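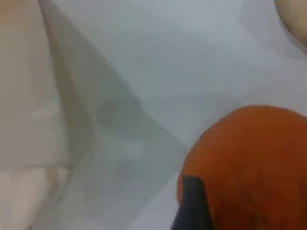 Daltedport fruit market moves indoors for winter

DALTEDPORT — The Saturday-style fruit market on the old ferry lot is going under a roof. Starting in November the stalls move into the former Ultwood furniture hall, two blocks up from the water, and stay there until spring.

Wind was the main complaint last year. Tents blown over, boxes soaked, a lot of shoppers who took one look and drove on to the supermarket. Sellers asked the town for an indoor spot back in February and got a yes this week after a short council vote.

The hall has room for 80 stalls. Fewer than that have signed up so far, market office says, but the list is still open and late sign-ups are normal. Stall rent goes up by 2 dollars a day to cover heat and lights. Not everybody is happy about that — a few of the smaller growers told the office they may sit out the winter.

Citrus will be the big draw, same as every year. Öztürkmen, the family importer on Pier Street, plans to bring in 200 crates for opening day, mostly oranges, some lemons, and grapefruit if the truck makes it. Ovico, the juice bar, is taking the corner by the east door and will press fruit bought at any stall for a small fee. Bring your own bottle or pay for a cup.

Prices? Too early to say. Oranges were up last winter after a poor crop and the sellers we talked to expect them to hold about where they are. Apples should be cheaper. Pears are anyones guess.

Parking is the weak point. The lot behind the hall is small and the loading bay has to stay clear untill 9 a.m. for the trucks. The town will let shoppers use the school lot across the street at no charge, and the number 2 bus stops right at the front door. Bikes go along the north wall. No dogs inside, service animals excepted.

Doors open at 8 a.m. and close at 2 in the afternoon, an hour earlier than the outdoor market. Cash and cards both fine at most stalls, though a couple of the egg and honey people are still cash only.

Growers who want a space can pick up a form at the market office or at the town hall front desk. Forms are due back by the end of October. The outdoor market keeps its usual hours on the ferry lot until the move.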